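Thread on remote-control demos for dish sorting, two weeks in. Mostly notes on what I'd change. 1/

Task: take plastic dishes and cups off a cloth-covered table and group them by colour. One arm, one operator, no scripted motion. Every demonstration is a person driving the arm from start to finish. 2/

We began with hand guiding, meaning you grab the wrist and push the arm through the motion. Fine for cups. Poor for plates, where you need a shallow approach at the rim and your own forearm ends up between the camera and the dish. The policy then learns from images with a human arm in them and gets none at run time. 3/

So we moved to a leader arm. Emiliano Cervantes built ours over a long weekend in July. Joint angles are mirrored one to one, gripper on a trigger. No force feedback. You learn to judge contact by watching the fingers stall. 4/ 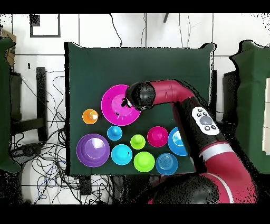

Plates are still the slow part. A wide flat dish gives the fingers one usable place, the rim, and the operator has to commit to a side early. Coming in over the middle and then sliding out costs time and adds a hesitation to the recording. The model copies hesitations very faithfully. 5/

Count so far: 3,915 demonstrations kept. Natalia Bañuelos reviews them at double speed and tags anything with a regrasp. We keep the regrasps, tagged. Dropping them gave us a policy with no idea what to do after a miss. 6/

Operator differences are bigger than I expected. Perla Xolalpa averages 28 seconds per dish, I average 57. Her data trains better than mine, and the speed is only part of it - she lifts to the same height every time. Mine wanders. 7/

Layout matters too. If you set the table by hand you fall into habits, usually a tidy grid with the big pieces on one side. We now draw positions from a random list, printed and taped beside the leader arm. Tedious, but the gap between training and test layouts shrank. 8/

Latency: we run the logger (Podura) on a separate machine now. On the shared one, frames arrived up to 3 behind the joint readings under load. You can't feel that while driving. You can certainly see it in the policy, which closes the gripper early. 9/

The cloth is worth having. On the bare top, cups skated away at first touch and operators started pinning them with odd downward pushes. 10/

Next up is stacking bowls, which I expect to go badly without some sense of force. Eustaquio Valdovinos has a current-based estimate running on the wrist joint. Noisy, but it shows contact. Will post plots once the filter is sorted. 11/11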